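Friday, May 29, 2026
Bench notebook, Stolomora two-arm cell
Drawer task, fault on right arm

Finally caught it! I've been chasing this since April, and this morning the right arm dropped into protective stop on the yellow drawer while I had full logging running. I've got currents, joint positions, gripper width, the lot. Writing it up while it's fresh, so excuse the order.

Short version for anyone skimming: the right arm reaches for the bottom drawer, the gripper closes, the controller reports a good grasp, and at some point in the pull the elbow current climbs and keeps climbing. The Mernar controller trips at its limit and freezes that arm where it is. The left arm doesn't get told. It carries on with its own half of the job as if it had a partner. That second part is the one I care about, and I'd call it a safety matter even with the guard on. 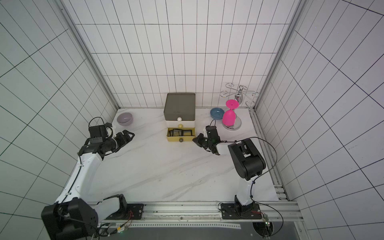

Both arms over the table, yellow drawer open, frames inside.

What the log says. Trip on episode 46 of the morning block. Elbow current on the right arm is flat through the approach, bumps a little at contact, then ramps. Gripper width reads steady the whole way, so I don't believe the fingers slipped. Commanded position runs ahead of measured position for 210 ms before the trip. That's an age for this controller. It should have been complaining well before then, and I had a good dig through the config to find out why it wasn't.

Found it after morning tea. The following-error threshold on the right elbow was set to 4000 counts. The left elbow has the value from the Montecinos commissioning sheet, which is far tighter. I reckon somebody (quite possibly me) opened it up in April when we were getting nuisance trips after the elbow was swapped, and never put it back. Lovely clean explanation for why the arm leans on the drawer so long before giving up.

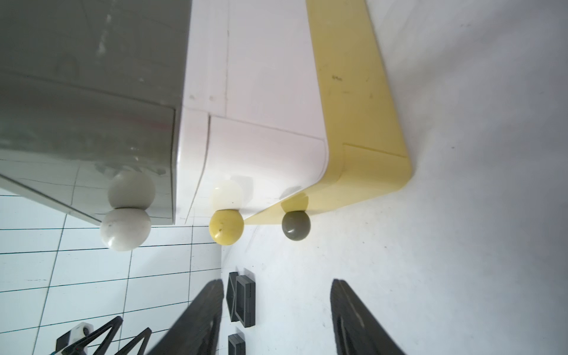 The grasp itself is the next suspect. The planner picks a knob by colour and then assumes the fingers are closing on the middle of it, and from a tilted wrist view that's asking a lot. It got away with it while the drawers all ran freely. The bottom one is the fiddly one, because its knob is dark gray against the yellow front, and the front is glossy enough to throw a yellow reflection of the knob just above it. If the detector takes knob and reflection as one blob, the grasp centre lands high, and a high grasp on that drawer means we're lifting as well as pulling. A lifted drawer binds, the elbow takes the load, and we get exactly the ramp in the log. I haven't proved it yet but I'm pretty excited about it, it fits so well.

Checked by replay: took the recorded approach and nudged the target down by hand, arm at reduced speed, my hand on the stop. Current stayed flat through the pull. Put the target back up where the detector wanted it and the ramp came straight back. Did the pair 4 times and got the same answer each time. Small sample, but gosh it's a nice one.

Now the partner problem. The Trarkton supervisor sits over both controllers and is meant to hold both arms if either one stops. It does hold them on an e-stop, I tested that first thing. A protective stop comes through as a different status word, and the supervisor only logs it. So the left arm keeps moving in a shared workspace next to an arm that's stuck.
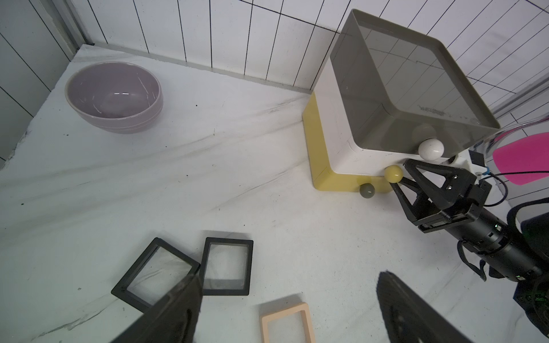 The planner's keep-out volume for the other arm is built from where that arm is supposed to be, and after a trip the two don't match. This morning the gap was small and there was no contact. With a bigger gap we could put one gripper straight through the other's cable loop, and anyone reaching in to clear the stopped arm would be leaning into the path of the live one. So until the supervisor is patched: if either arm trips, hit the e-stop before opening the guard. Every time, please, even if the other arm looks idle.

Changes made today
Right elbow following-error threshold back to the commissioning value.
Supervisor patch drafted so that a protective stop on one arm holds both. Not loaded yet, wants a second pair of eyes.
Keep-out volume switched to measured joint positions. Loaded, tested at reduced speed only. 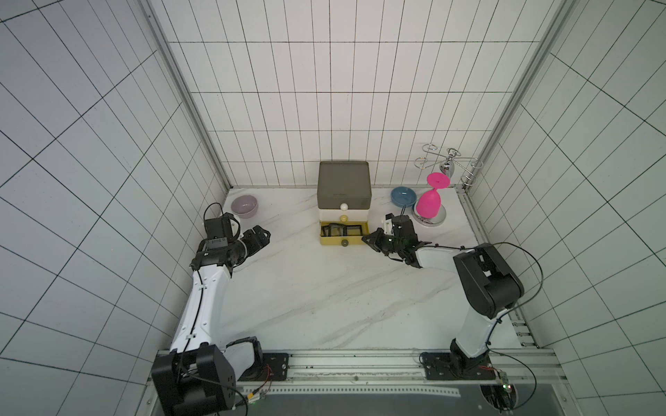
Cell with the bottom drawer partly open, right gripper just in front of the unit.

Still to do
Mask the reflection in the knob detector, or try a bit of matte tape on the drawer front first (cheap, could do it Monday).
Pull the older trip logs and see whether they all show the same slow ramp.
Check the left arm for the same high grasp.
Cell stays at reduced speed until the patch is in. Note taped to the guard.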